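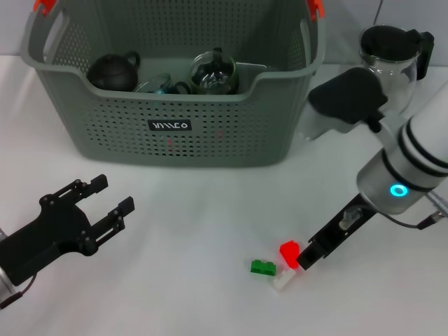
Comparing two sets of gripper fingers on a two-arm setup

These are the steps we use in Jikthorpe when a new set of fingers comes in and we want to know if it is worth keeping. You need two arms, a plain tabletop, a few toy bricks and a basket or bin. Plan on an afternoon.

Before you start

Mount the fingers you already trust on one arm and the new ones on the other. We call our sets Salgado (the old ones) and Priller (the new ones). Tighten the finger screws by hand, run the gripper open and closed a few times, then check them again. Priller fingers worked loose on us the first time.

Move each wrist through its full range and watch the cable. If it pulls tight anywhere, add slack now.

Step 1. Set the zero

Close each gripper with nothing in it and save that position in the controller. In Avia, our control program, it's under Tools, then Finger Offset. Do this again after every finger change. Skipping it cost Wendell Obi a full Sunday of bad numbers.

Step 2. Place the bricks

Put the bricks near the front of the table where both arms can reach. Mix the poses: one flat, one on its side, one standing. Leave a couple of them touching. A gripper that only picks up bricks with clear space on all sides hasn't been tested much.

Set the basket at the back, in the same spot for every run. Tape marks on the table help.

Step 3. Run the picks

Do 8 picks per arm from each layout, at the same speed and closing force. Log each one as held, slipped or missed. If a finger pushes a neighboring brick, write that down too — it matters later when you move on to crowded bins.

Step 4. Swap sides

Put each set on the other arm and repeat Step 3. Ifeoma Ekwueme added this step after we blamed a set of fingers for what was a badly calibrated wrist.

Step 5. Try something harder

Once the bricks go well, move to round and smooth things such as cups and teapots. Lower the closing force first and raise it in small steps. Start with handles and lid knobs, and keep the lift under 6 inches until you trust the grip.

Reading the results

Compare slips before misses. Misses usually point to calibration or the camera. Slips point to the fingers or the force setting. If the two sets come out even, keep the one that is easier to change.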